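Celtwood stairwell and storage walk-through, July

My notes again, typed up the same evening while I can still read my own handwriting! I've marked each item OK, FIX or WATCH.

Front door closer: OK. Shuts by itself now and doesn't slam, bless it.

Exit sign, ground floor: OK. Held the test button down and it stayed lit.

Stair handrail: FIX. Second bracket from the top wiggles. It needs longer screws (the old ones have chewed out the plaster).

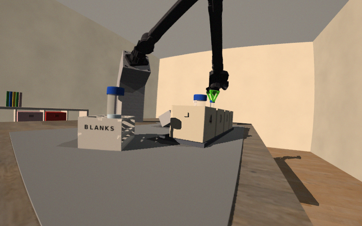

Stair treads: WATCH. The rubber nosing on step 6 is lifting at the left corner. I pressed it down and it popped right back up, so glue, please.

Smoke alarms: FIX. 2 failed the button test, both on the upper landing. Tomoyo Tsuji has fresh batteries in her desk and says she'll swap them tomorrow morning.

Extinguisher by the boiler: OK. Needle in the green, pin in place, tag signed by Arnardóttir.

Boiler room door: FIX. Propped open with a paint can AGAIN. I moved the can to the shed. 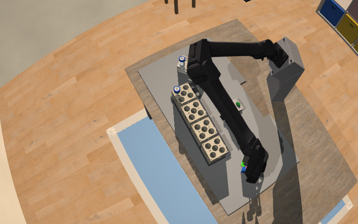
Storage shelves: WATCH. The label says 200 pounds per shelf and the bottom one is bowing. I'd move the tile boxes to the floor before anybody adds more.

Extension cords: FIX. One has a nick near the plug, so I cut it up and tossed it.

First aid kit: OK, but low on the small bandages.

Outside light: didn't get to it, still too bright out at 7 p.m.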